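The first thing Chae-won Shim told me when I walked in was to watch my feet. "Cables," she said, and pointed down, and then went straight back to arguing with Kyung-tae Woo about gears.

I'd come to meet the students behind Curby, the project the robotics club has been chewing on since July. The job is simple to explain (pick up a gear, set it where it goes, do it again) and a real pain to do with two arms. Their club coach, Chidubem Omoregie, gave me a chair and a granola bar and let the kids do the talking.

"Everybody thinks the hard part is the grabbing," Kyung-tae said. "For me it's the teeth! Two gears can be sitting right next to each other and if the teeth don't line up, you've got nothing. You have to kind of wiggle it."

I asked who does the wiggling, the student or the robot.

"We do it first," said Chae-won. "We drive the arms ourselves and save every run, and then Curby learns from those. We wanted 600 good ones before the regional. We're at 400." She made a face. "In-ho has done way more than his share."

In-ho Hwang, who had been hunched over a laptop the whole time, raised one hand without looking up.

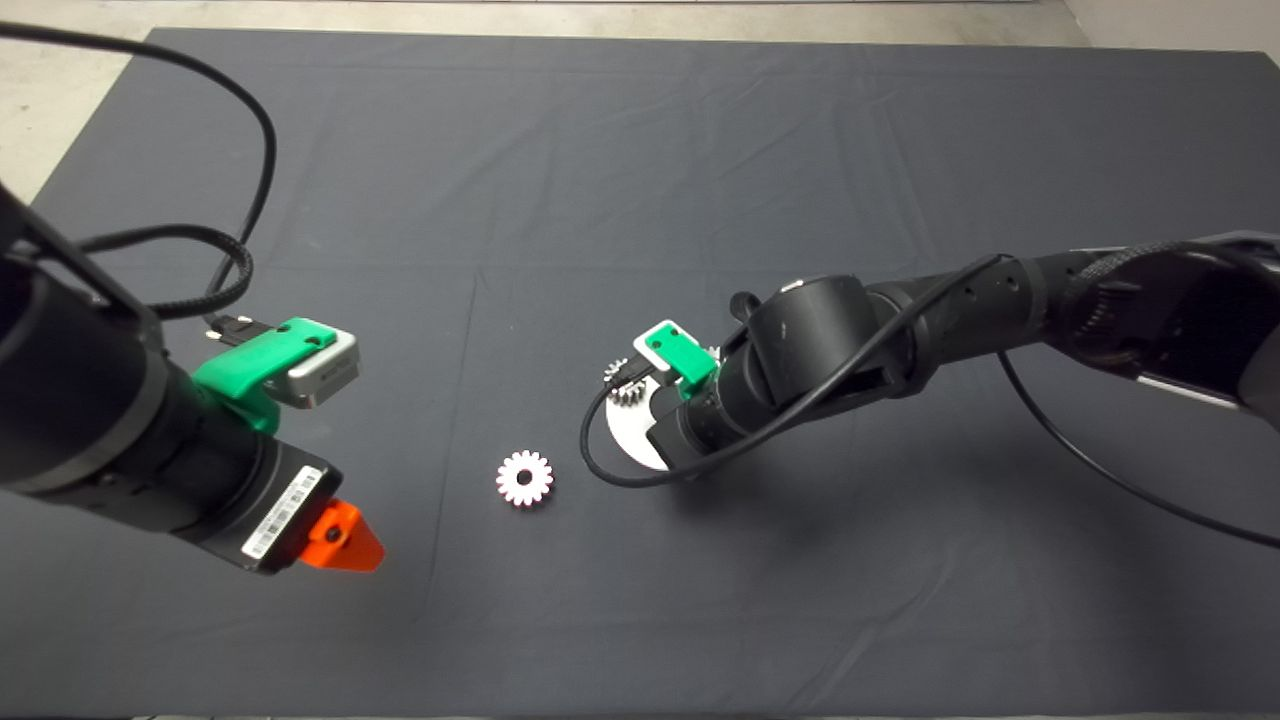
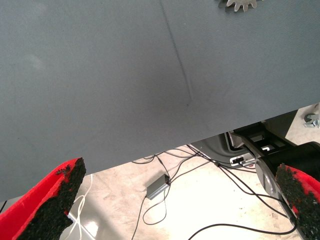
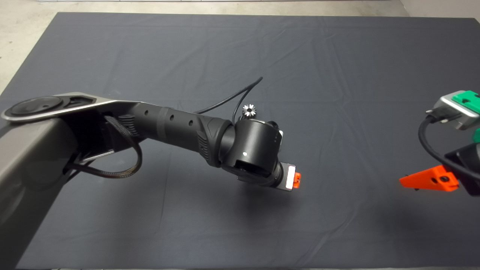 I wanted to know what counts as a good run, and that got everyone going at once. Chae-won is strict: if the gear gets dropped, toss it. Kyung-tae would keep the drops as long as the driver recovers, so Curby can learn what to do when things go wrong. They've had this fight so many times that Chidubem finally made them test it. They trained one version each way and ran both through the same set of tries.

"Mine got 78 percent," Kyung-tae said, very pleased with himself.

"On the big gears," said Chae-won. "Tell her about the small ones."

He did not tell me about the small ones.

I asked In-ho what he'd learned from all that driving. He thought about it for a while. "Slow down before you touch anything," he said. "I used to go fast and then fix it. Curby copied that, the fast part and the fixing part, and it looked so nervous. It looked like me!" Now he does his runs with music on, always the same playlist, and he swears the arms move smoother for it. Chae-won says that can't be measured, but she's borrowed the playlist.

The regional is a 2 minute round, and they still haven't settled which arm should go first. Before I left they let me try a run. I got the gear off the table, felt like a genius, and dropped it.

"Keep it," Kyung-tae said.

"Delete it," said Chae-won, and In-ho reached over and hit a key. I didn't see which one.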